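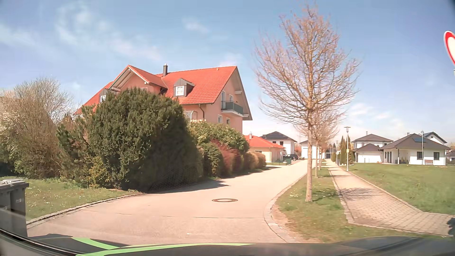 Skosarley Disclosure Desk is a subscription for university grant offices that keeps a record of what each researcher has told a funding agency about outside jobs, foreign appointments and gifts. Prosecutors and agencies ask for these records years later, and most schools still dig them out of old email. We came to it with doubts. A salesman can make any compliance tool look as calm as a street with a blue sky over a big pink house and a tiled roof, and then the first subpoena arrives.

The base plan covers 100 researchers. The next one up covers 200, and there is nothing in between, so an office with 170 names pays for the larger. Exports come as plain PDF with a time stamp on every change.

Skosarley says the stamps "will stand up in court." We asked which court. Dušan Jurčo in their sales office sent a brochure.

The Clerkow add-on claims to flag missing foreign ties by checking published papers. In our trial it raised almost 10 flags, and most were people with the same last name. Nelly Ticona, who ran the trial for us, would not let it send a notice to a professor without a lawyer reading it first. Neither would we.

Works with: Quintero, Wendia (import only)
Contract: one year, renews in December unless canceled in writing
Not included: legal advice

Request a price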